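# Shared Workroom Storage: Project Report

**Course project, Dritcombe site**
**Report prepared by:** Halldóra Hedegaard

## 1. Purpose

The project reviewed how small items are stored and cleared away in the shared workroom at Dritcombe. The room is used by 10 students from two courses. Items left on top of the furniture had been raised as a concern in October, and the department requested a written proposal.

## 2. Method

The group observed the room over 8 sessions. At the end of each session, members recorded which surfaces held items and whether drawers had been closed. Users were then asked where they expected to find dishes, recycling and stationery. The answers differed widely between the two courses.

## 3. Findings

Low drawer cabinets attract clutter because their tops are at a convenient height. Dishes and drink cans were the items most often recorded. Open drawers were noted in 5 of the sessions.

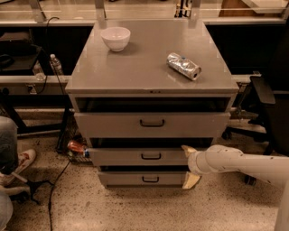

Responsibility for clearing up was unclear to most users, and the existing notice from Reltstead does not mention drawers at all.

## 4. Recommendations

- Assign one drawer in each cabinet to each course, with the remaining drawer shared.
- Return bowls to the kitchen before leaving.
- Provide a recycling bin for cans beside the door.
- Close all drawers at the end of a session.

A second review is proposed after 2 months, using the same record sheet.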